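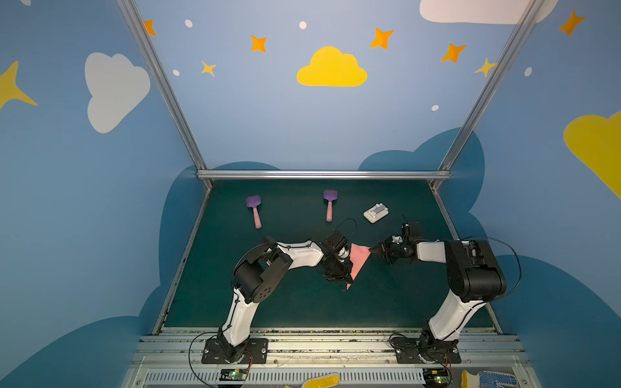
Most advice on folding a cloth napkin for the table starts with a picture of a finished swan, and I don't trust any of it. I have folded napkins for church suppers and two weddings, and the fancy shapes fall over before the soup. What works is a plain triangle that you turn into something flat. Lay the cloth on a hard table in a color that doesn't match it, so you can see the edges, the way a pink triangle shows up on dark green. White on white is how people end up with crooked corners they only notice once the guests sit down.

What you need

A square cotton or linen napkin, an iron, and a table you can lean on. The Plekura folding board I was given one Christmas is a sheet of plastic with lines on it. The lines are for one size of napkin and it wasn't mine. Starch is optional. I've heard it called essential, mostly by people selling starch.

Check that it's square

Do this before anything else. Fold one corner over to the opposite corner. If the edges don't meet, the napkin isn't square, whatever the label said. I bought a set from Zeswood that was off by the width of a finger, and no amount of careful folding was going to fix that. Pull it gently on the short side while it's damp and iron it again. If it's still off, use it for the bread basket.

The flat pocket fold

1. Iron the napkin on the wrong side first, then the right side. Let it cool flat.

2. Put it in front of you like a diamond, one corner pointing at your stomach.

3. Bring the bottom corner up to the top one. You now have a triangle with the long edge toward you. Smooth from the middle out to the sides. If you start at a side you push a ripple along in front of your hand.

4. Fold the left and right corners up to the top point. You're back to a diamond, with a seam down the middle.

5. Turn the whole thing over, keeping the open points at the top.

6. Fold the bottom corner up to just short of the top. Press with your palm.

7. Fold the left and right sides toward the back and tuck one into the other. Turn it so the pocket faces you. The fork and knife go in there.

Some instructions tell you to iron every crease as you go. Wyn Jenkins swears by it. I tried both ways on the same set and couldn't tell them apart at dinner, so I press with my hand and save the iron for linen that won't lie down.

How long it takes

I've seen "30 seconds per napkin" on more than one site. Maybe, after a lot of practice and with no phone ringing. Give yourself 3 minutes for the first one, and do them the evening before. Stack them no higher than a cereal bowl or the bottom ones flatten and the pockets won't open.

If it keeps coming undone

Usually the tuck in step 7 is too shallow. Sometimes the cloth is polyester, and then you can fold it any way you like and it will open back up by itself. I'd use a ring and move on - Heledd Lewis ties hers with kitchen string and they look fine.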